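Chip seal or thin overlay for the Evcombe road?

harorar_k
The county wants to resurface the Evcombe to Hanunis road next year. Traffic is 3,000 vehicles a day. The choice is a single chip seal or a thin asphalt overlay. Base is sound, no alligator cracking. Opinions?

gradeline
Chip seal. At that volume a good seal holds up fine if the chips are clean and you sweep before opening to full speed.

binder178
Disagree. 3,000 is over my limit for a single seal. Ours was cut off at 2,000 after the windshield claims in October. Overlay, or a double seal at minimum.
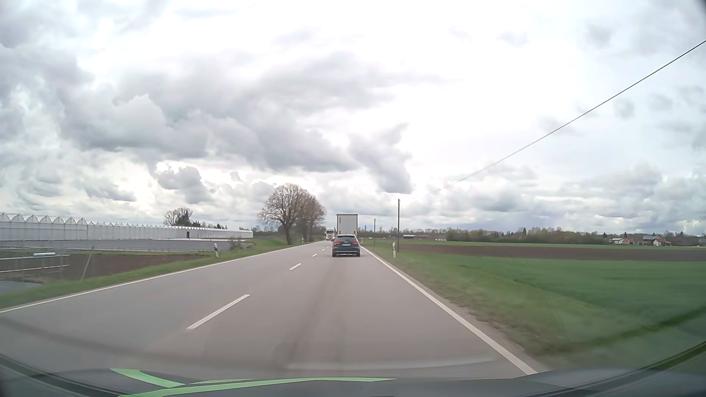
Farm road, two lanes, streaking along the right lane.

gradeline
Chip loss comes from bad timing, and traffic count is a poor way to predict it. What is the truck share?

harorar_k
Low outside harvest. Mostly cars, then grain trucks for a few weeks.

binder178
Loaded grain trucks on a fresh seal in hot weather will push the chips down and you get bleeding in the wheel paths. Mai Paving quoted us a 2 inch overlay and we took it.

gradeline
2 inches is not a thin overlay — that is a structural lift, and it is priced like one. Get both bids and compare cost per year of service.

harorar_k
Will do. Any preference on emulsion grade if we go with the seal?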